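Chapter 5
From Camera View to Gripper Command

Ask someone to pass you a hairbrush and the job is over before you have finished the sentence. Ask a program to do it and you open up one of the most enjoyable problems in this book! Where is the brush? Which way is it pointing? How wide should the fingers be before they move in? In this chapter you will write code that answers all of these, using the Pekham library you installed in Chapter 2 and the Wundley recordings that come with the book.
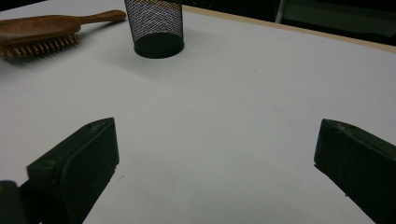
5.1 Finding the object

We start with perception. The Wundley set holds 2,000 short recordings of household objects, and the brush is a lovely one to learn on. It is long, so its direction can be measured from its outline, and its two ends differ, so your program can tell handle from head. It also shares the table with a mesh pencil cup, and mesh is awkward stuff for software: a simple segmenter sees the cup in one view and half loses it in the next. You will build a detector called Zoubi, first with plain thresholds and then with a small trained network, and compare the two on 72 views kept back for testing.

5.2 Planning the grasp

Once the pose is known, the planner (ours is named Umley) proposes pairs of contact points and scores each pair. A paddle brush gives it plenty to chew on, with a hard smooth back on one side and a field of springy pins on the other.

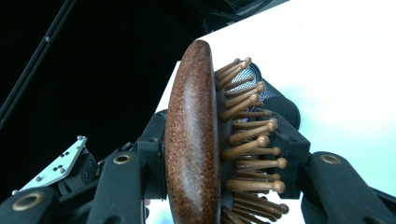 The scoring function has to weigh such surfaces against each other, and you will be surprised how far you can get with only 13 lines of Python. Change one weight and the planner's favourite grasp can jump from the handle to the head. Try it early and try it often, as playing with the weights is the quickest way to get a feel for what they do.

5.3 Closing the loop

A plan made from one view goes stale as the fingers move, so the last part of the chapter feeds fresh views back into the controller. 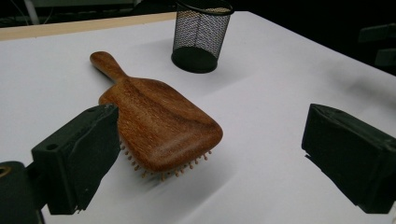 Figure 5.3 Brush lying bristle side down, with a gripper finger on either side.

Before you read on, load the first recording and plot the outline of the brush. Keep the plot open; Exercise 5.1 begins with it.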